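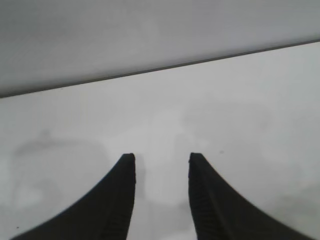
How to Find Out Whether You Need a Water Softener (Before Somebody Sells You One)

Posted 15th January by Wilma Verhoeven

A man from a company called Marnov sat at my kitchen table last spring and put drops in a little tube of my tap water. It went cloudy. He raised his eyebrows, as if he'd found a mouse in it. Then he named a price of $2,500, installed, with a discount if I signed before he left.

I didn't sign. I don't think he was a crook, and I did later find out that my water is fairly hard. But a tube going cloudy is a trick I could do with the water at his house too, probably, and I don't like buying things from the person who also does the diagnosis. So I worked through it on my own. What follows is the order I'd do it in if I had to do it again, with the detours removed.

You'll need a free afternoon, a clean jar with a lid, some plain liquid soap and a pack of hardness test strips. The strips are cheap. Skip the ones that test for a long list of things at once, the hardness pad on those tends to be the vaguest one on the stick.

Step 1. Get the number from your water company

If you're on a public supply, somebody has already tested your water, and they're not selling softeners. Look for the yearly water quality report on the company's website. Hardness isn't always in it, annoyingly, as it isn't treated as a health matter. If it's missing, call and ask. I was on hold for a while and then a very bored woman read it off a screen for me.

Write down the number AND the unit. Hardness comes in grains per gallon or in milligrams per liter (same thing as parts per million for this purpose), and the two look wildly different. A salesman can say a big number in one unit right after a small number in the other and you won't notice. If you have milligrams per liter and want grains, divide by 17 and you're close enough.

Also ask whether the number changes over the year. Some towns blend water from different sources, so what comes out in May may not be what comes out in winter.

On a private well you don't get this shortcut. Send a sample to a certified lab, and ask for iron and manganese while you're at it. Those matter for what equipment will work, and no strip from the hardware store will settle it. Don't use a lab that the softener dealer picked out and offered to pay for.

Step 2. Test your own tap

The company's number is for the supply, and your tap is at the end of a lot of pipe. It's also possible that the house already has a softener nobody told you about when you moved in. My neighbor Bart Verbruggen had one behind the water heater for years, unplugged.

Run the cold kitchen tap for a minute or two. Fill a clean glass. Dip the strip for as long as the packet says and no longer, shake it off, and read it when the packet says to. Do it in daylight. The colors run from one kind of green to another kind of green-purple and under a yellow bulb I could have talked myself into any answer.

Do two strips. If they disagree, do another. Strips tell you the neighborhood, they don't tell you the street address, and anybody quoting you a decimal place from one is dreaming.

Step 3. The soap jar, for what it's worth

This one gets passed around online as if it were science. Fill the jar a third of the way with tap water, add a few drops of plain liquid soap, close it and shake hard. Soft water gives you a tall head of suds over clear water. Hard water gives you a thin sad layer and a milky look below.

It has to be real soap. Dish detergent is made to foam in hard water, so with most of what's under the sink you'll get suds either way and learn nothing. I did it first with dish detergent, got a lovely head of foam, and went around for a day thinking I'd caught Marnov in a lie.

Do the same with a jar of distilled water next to it. Without something to compare to you're just looking at bubbles.

Step 4. Look at what the water has been doing

Numbers are fine but what you'd be paying to fix is damage and bother, so go and look for some.

Unscrew the little screen at the end of a faucet. Grit and white crust in it is scale.

Look inside the kettle. Everybody with hard water knows what they'll see there.

Look at the shower head. Are the jets going off sideways?

Find out how old your water heater is and whether it's ever been drained. Popping or rumbling when it heats can mean a layer of sediment on the bottom. It can also mean other things, so don't let this one carry the whole argument.

Now the signs I'd throw out. Dry skin is on every softener brochure I've ever picked up. Maybe your skin does dislike hard water. It may also dislike January, or your soap, or long hot showers. I have read a fair amount on this by now and I would not spend money on the strength of it. Same with dull hair. Same with "tastes funny", which is more often chlorine, and a softener doesn't remove chlorine. Spots on glasses are real enough but try a rinse aid before you try plumbing.

Step 5. Add up what it costs you now

Sit down with a pencil. What do you spend on descaler and vinegar? Have you replaced a heating element, a kettle, a faucet cartridge? How much extra detergent do you use? Be strict. Only write down things you've paid for.

I came to around $40 a year. I know that's low, and a household of five with an old heater would come out higher. The sheet the Marnov man left with me claimed savings of $500 a year for "a typical family." I asked how they got there. The answer had bottled water in it, which I don't buy, and a new washing machine more often than anyone I know has ever bought one.

Then write down what the softener would cost to run, which people forget. Salt, and lugging the salt. Water used when it flushes itself. A plumber now and again. The resin inside wears out eventually. If they're offering to rent you the thing, multiply the monthly fee by the years you plan to stay in the house and look at it for a while.

Step 6. Try the cheap fixes first

Give this a couple of months.

Turn the water heater down if it's set very high. Scale forms faster in hotter water. Don't go below what's recommended for keeping bacteria out of the tank, and if you don't know what that is, look it up for your own model or ask a plumber.

Drain the heater according to its manual. If it's very old and has never been drained, get advice before you touch the valve, as old ones have a way of not closing again.

Soak faucet screens and shower heads in white vinegar overnight. Check the finish first. Vinegar is not kind to some of them, and I have a formerly shiny tap to prove it. Keep it off marble and other natural stone altogether.

Use the hardness setting on your dishwasher if it has one. Mine was still set as it came from the factory.

Step 7. Be suspicious of anything with a magnet in it

You will come across gadgets that clamp to the pipe and "condition" the water with a magnet or a coil of wire. Skusari makes one, Ogura makes another, and the ads are very sure of themselves. These don't take calcium out, and the sellers mostly admit it if you read down far enough. The claim is that the minerals stop sticking. The tests I could find are all over the place. If you want to try one, buy it somewhere with a proper return policy, clean one shower head completely on the day you fit it, and look again after the same length of time you'd normally need to see crust. Anything short of that is just hoping.

Step 8. If you still want a softener

Fair enough. Plenty of people end up here for good reasons. Get at least three written quotes, and give every company the hardness number yourself so that they're all working from the same one. Ask each of them:

What size is it, and how did you work out that size?

Does it flush on a timer or by how much water we've used? (You want the second. Timers waste salt and water.)

What brand is the control valve, and can any plumber get parts for it?

Will you leave the outside taps and one kitchen cold tap unsoftened?

Where does the flush water drain to, and is that allowed in this town?

The one local outfit that answered all of these without changing the subject was Kosar, and even they tried to add a filter I hadn't asked about. Nobody gets a signature on the first visit. If the discount dies when the salesman walks out the door, let it.

Anyone in the house on a low-sodium diet should check with their doctor about drinking softened water, as the usual kind swaps calcium for sodium. It's a small amount for most people but it's their call.

What I did

I kept my hard water. I turned the heater down a bit, set the dishwasher properly and bought a gallon of vinegar. If the heater dies early I'll come back and say so on this page.

Comments

Hiba Hattar: We did buy one and I don't regret it, but we're on a well and the old pipes were nearly closed up. I'd say look inside a cut piece of pipe if you're ever having plumbing done. That convinced me more than any strip.

Wilma Verhoeven: Good one, and I wish I'd thought of it when the bathroom was open.

Lies Prins: What about the skin thing for babies with eczema? Our dealer was very firm on that.

Wilma Verhoeven: I'd ask the pediatrician and ignore the dealer, however firm. Trials have looked at softeners for eczema and what I read didn't impress me, but I'm no doctor.

Ye-rin Kong: My dishwasher manual gives the hardness settings in German degrees. Had to convert twice. Check the unit there too!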